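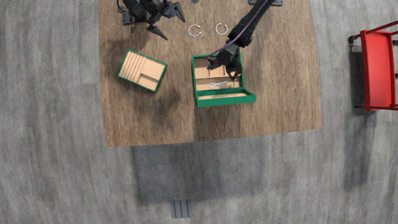
How long should a newly oiled tabletop rest before it is used?
Leave it overnight before setting anything light on it, and wait 6 days before using it for meals or wiping it with a damp cloth.

4. Oiling the top

The Bikthorpe table is shipped with one coat of Salla oil already on it. Apply a second coat at home once the table is assembled and standing in its final position. Repeat the job every July, or whenever water stops beading on the surface.

You will need:
Salla oil, one 520 ml can (part no. 3407)
Two lint-free cotton cloths
The gray sanding pad from the hardware bag
Rubber gloves
A metal container with a lid

4.1 Preparing the surface

1. Clear the top and wipe it with a barely damp cloth. Let it dry fully.
2. Rub the whole surface with the sanding pad, moving with the grain. Use light pressure. Do not go back and forth over one spot.
3. Remove the dust with a vacuum brush, then with a dry cloth. Check the joint between the top and the end pieces, where dust tends to collect.
4. Open a window. The room should be between normal living temperature and slightly warm.

Note: Do not use steel wool. Small pieces can stay in the grain and leave dark spots.

4.2 Applying the oil

1. Shake the can and put on the gloves.
2. Pour a small amount of oil onto a folded cloth, not onto the table.
3. Work from one short end to the other in long strokes. Keep the coat thin.
4. Do the edges next. The underside was sealed at the factory and needs no oil.
5. Leave the oil for roughly 90 minutes.
6. Wipe off everything that has not soaked in, using the second cloth. The surface should feel smooth and not tacky.

CAUTION: Cloths soaked with oil can heat up and catch fire on their own. Soak used cloths in water, put them in the metal container and close the lid. Keep the container outdoors until you can dispose of it under local rules.

4.3 If something goes wrong

Sticky patches: Too much oil was left on. Put a little fresh oil on a cloth, rub the patch until it loosens, and wipe dry.

Dull patches: The wood took in more oil there. Wait until the next day and oil the whole top again, thinly.

White rings: Sand lightly along the grain and oil the area. Deep rings may need a second round.

Do not mix Salla oil with wax or with Bukeck varnish. A top that has been varnished cannot be oiled until the varnish has been completely removed. See section 7.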